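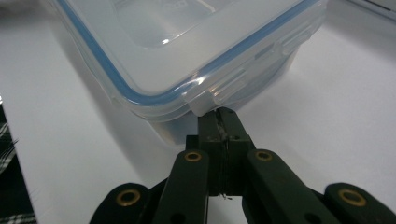
We got back from the Pintér open day on the evening of 1st August with sore feet, a bag full of gasket samples and far too many brochures, and I promised everyone at Billex who couldn't come that I would write it up properly. So, with apologies for the length, here goes.

Pintér, for those who haven't dealt with them, makes extruded and molded seals, mostly silicone and EPDM, for food packaging, window frames and (a newer line for them) small household appliances. The plant is on the Jarkimau road, past the grain silos, and if you go next year please ignore your navigation and follow the painted signs. We lost 21 minutes to a farm track!

The morning began in the canteen with coffee and very good plum cake, and then Ostap Fedoruk, the production manager, took our group through the mixing hall. I've read plenty about compounding over the years, but standing next to an internal mixer while it drops a batch is a different matter, and I could have stayed there until lunch. Ostap has a nice unhurried way of explaining things, and he let us handle strips from two batches of the same recipe, one mixed properly and one rushed. You could feel the difference with your thumb.

From there we went on to the extrusion lines. There are five of them now, the latest put in last January, and it runs the thin silicone cord that goes into container lids. The cord is cured in a hot air tunnel, cut, and joined into rings at the far end. The joining is still done with a person at every press, and the operator on our side of the line told me the joint is where nearly all the rejects come from. I asked her what she looks for, and she said a shiny spot.

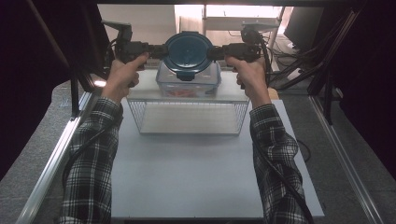
Lunch was soup and dumplings, and then came the talks. The one on compression set was the best of the day for me, with real curves from their own test room and a frank slide about an order of 400 rings that had to be remade after the hardness came out wrong. The talk from Zumimeo, who supply the color pastes, was a bit of a sales pitch, but I did learn why pale blues are so touchy about curing temperature, and they handed out a shade card that I have already pinned up over my desk.

The test room itself was the last stop. It's smaller than I expected — ten of us filled it — and very tidy, with the ovens along one wall and the tensile tester by the door. They pulled a dumbbell sample for us and everybody jumped when it broke, even though we'd all been told it would.

A few practical things for anyone thinking of going. Wear closed shoes, as they won't let you onto the floor otherwise. Bring your own ear plugs if you're fussy about them. Parking is behind the warehouse and the gate closes at 5. The minimum order for custom profiles has come down, and Ostap asked me to pass on that they're glad to quote on short runs, so I'll be sending him our drawings for the door seal this week. The samples are in the box next to the printer, please put them back when you've had a look.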